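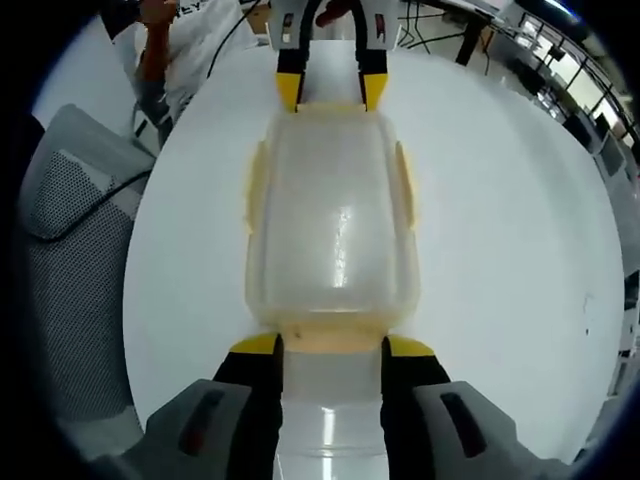
Working the front desk taught Jade Turcotte more in a month than she expected to learn in a year, she told the incoming group at Clurkton College.

16 Oct 2026
By Aaliyah Gosselin

Turcotte is one of 15 students chosen for the fall term of the Bumalico Resort internship. The college received 200 applications. Interns work paid shifts in guest services, food service or events and earn credit toward their degrees.

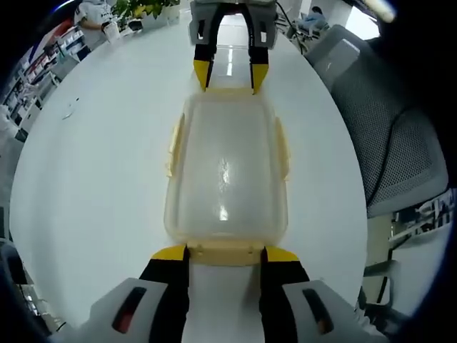
Housing is included – students share apartments near the resort and pay $415 a month, taken out of their wages. Shota Tsuchiya, a junior in hospitality, will start in events at the end of October.

Applications for spring are open now at the career office, Hou Hall. Questions go to Jocelyn Desjardins, extension 2505.

Related items
Spring study abroad deadlines
Bit-na Noh named career office director
Resume workshop moves to Hou Hall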